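Carroll Community Help > Home & Garden > Floors and furniture

Table legs marking a wood floor, what do you put under them?

Posted by Maxine Tawhiri

Hello all, I hope somebody can set me straight. We moved into our place in Carroll in November and it has a lovely plank floor, which I am a bit silly about. Our dining table gets dragged out whenever the family comes (12 of us last time!) and there are now scratches by the window. I tried stick-on felt pads and they slid off within 2 weeks. Do I buy better pads, or just get a big rug and stop worrying?

Mpho Zulu
Rug. Ours is 9 feet long and I haven't looked at the floor since.

Zinhle Mabuza
Oh, I feel for you, I went through three kinds of pads before I found some that stayed put. Wipe the feet with rubbing alcohol first, let them dry, and then leave the table alone overnight – that part matters more than the brand. If your legs come down at a slant, the foot may not sit flat, and then the pad peels from one side.

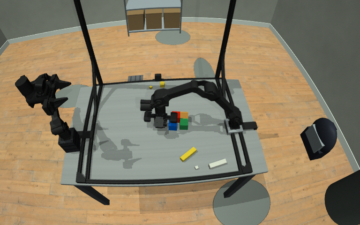
Angled legs on a plank floor

For those I like the slip-on kind, a little felt-bottomed sock. I paid about 13 dollars for a set. And do lift the table with a helper when you can, even if it's only a few feet.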